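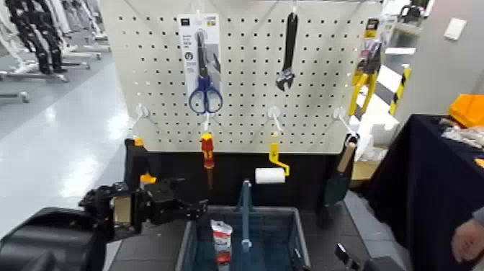 ## Mochila de viaje Paturik 40

Mochila de cabina para escapadas de tren, bus o avión. La hace Erkoden, la vendemos en Godora. 40 litros, 890 gramos en vacío, apertura completa tipo maleta. Tres colores: gris piedra, verde oliva y mostaza (el mostaza vuelve en junio).

Pensada para tres o cuatro días fuera sin facturar. También aguanta una semana si lavas algo por el camino.

### Lo básico

- **Capacidad:** 40 litros, compartimento principal más bolsillo frontal
- **Peso:** 890 g sin el cinturón lumbar
- **Tejido:** nailon, base reforzada de 1000 denier
- **Impermeabilidad:** columna de agua de 3000 mm en el cuerpo. Las cremalleras no son estancas, con lluvia fuerte poned la funda
- **Portátil:** hasta 15 pulgadas, acceso lateral
- **Cierre:** doble cursor, admite candado pequeño (no incluido)

### Dentro

Se abre entera. Una mitad con malla y cremallera para la ropa, la otra abierta con dos cintas de compresión. Zapatos abajo, siempre abajo. Bolsillo plano para billetes y pasaporte pegado a la espalda — se llega sin quitarse la mochila, metiendo la mano por el lado izquierdo.

El bolsillo frontal es más pequeño de lo que parece con la mochila llena. Cargador, libro fino, cepillo de dientes. Un neceser grande no entra, ya avisamos.

### Espalda y tirantes

Tirantes acolchados, se guardan detrás de una solapa. Cinturón lumbar desmontable con dos hebillas. Talla única: va bien a partir de 1,55 m, por debajo queda un poco larga. Cinta de pecho regulable en altura.

Asa arriba y asa lateral. La lateral es la buena para subirla al portaequipajes del vagón.

### Uso en ruta

La hemos llevado en la ruta de los miradores de Quintana, dos noches, con autobus de vuelta. Cargada con lo de siempre pesaba alrededor de siete kilos y se camina cómodo por pueblo y por pista. Para montaña seria no es: le falta ventilación en la espalda.

Medidas con carga normal: 52 x 34 x 21 cm. Cada compañía pone sus límites, mirad los de vuestro billete antes de comprar. Si la llenáis a tope engorda por delante, apretad las cintas. 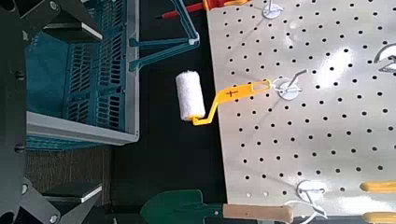
*Rodillo de mango amarillo, en su gancho.*

### Limpieza

Paño humedo y jabón neutro. Nada de lavadora, nada de secadora. Secar abierta y a la sombra. Las cremalleras, un poco de cera de vez en cuando si viajáis a la costa.

### Qué viene

- Mochila Paturik 40
- Funda de lluvia en su bolsita
- Cinturón lumbar
- Etiqueta de equipaje

Aparte: cubo organizador mediano, cubo pequeño, bolsa para zapatos. Los cubos encajan dos y uno, en vertical.

### Envíos y cambios

Envío a península y Baleares. Canarias, escribidnos antes — el plazo cambia bastante. También recogida en la tienda de Quintana, por las tardes a partir de las cinco.

Cambios de color sin problema si no está usada y lleva la etiqueta. Hebillas y cursores sueltos: hay recambio, pedidlo por el formulario indicando el modelo y el color.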